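Hotel near the harbour in Tollov: Maihi or the Vondosik?
Forum: City breaks, 6 replies

marrowfat_jen
Monday, March 18, 2024
We're off to Tollov for four nights in September and I've gone round in circles over hotels. It's down to the Maihi (old town, 80 rooms, no restaurant) or the Vondosik (bigger, by the ferry terminal, full board if you want it). My mum is coming and she's not great on hills. Quote for the Maihi is 669 euros for two rooms with breakfast. Good price or am I being had? Any thoughts very welcome!

pete_on_tour
Maihi every time. We've stayed twice and you can roll out of bed and be on the square in a couple of minutes. Breakfast is cold stuff mostly, but good bread and drinks from the dispensers, so I was happy with a coffee and a roll.
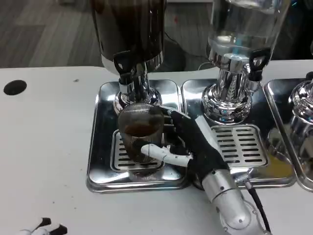
Re: Hills
dorsetwanderer
Sorry Pete, but did you not notice the street it's on? Cobbles, and steep with it. My husband has a bad knee and he was cursing by the second day. I'd go for the Vondosik, flat all the way along the front, and the number 26 tram stops outside. Yes it's a bit soulless, but the beds were lovely and we had a bath!

pete_on_tour
It's only steep if you come up from the harbour. Turn left out of the door and it's level to the shops. I'm no athlete, believe me.

dorsetwanderer
And how do you get back from the harbour then? That's where all the decent restaurants are. We ended up in taxis every evening, 15 euros a go, so the cheap room wasn't so cheap.

Maja Laskowska
I grew up in Tollov and my parents are still there, so I'll stick my oar in. You're both a bit right. The street is steep at the bottom end, but there's a lift up from the fish market to the church and it's free. Tourists walk straight past it (the sign is tiny). It shuts at nearly ten though, so don't linger over pudding. For food near the Maihi try Pokimex, which sounds like a builders' merchant but does the best dumplings in town. Cash only last time I went.

As for breakfast, I like a long slow one with plenty to drink before I do any sightseeing, so I'd pay for it at either place.
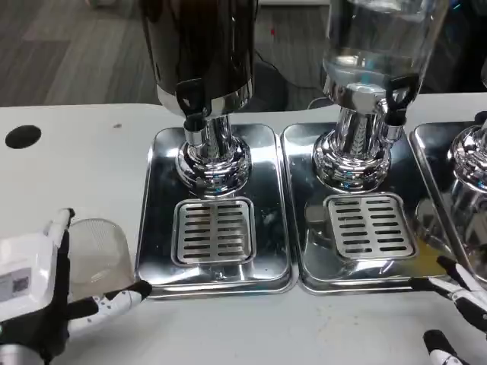
Re: Booked!
marrowfat_jen
Thank you all! Showed this to Mum and she was sold on the dumplings, so it's the Maihi. I rang and they've put us both on the first floor at the quiet side. Maja, which end of the fish market is the lift? I had a look on the map and couldn't find it.

Maja Laskowska
The end furthest from the ferries, next to the chemist. Green door.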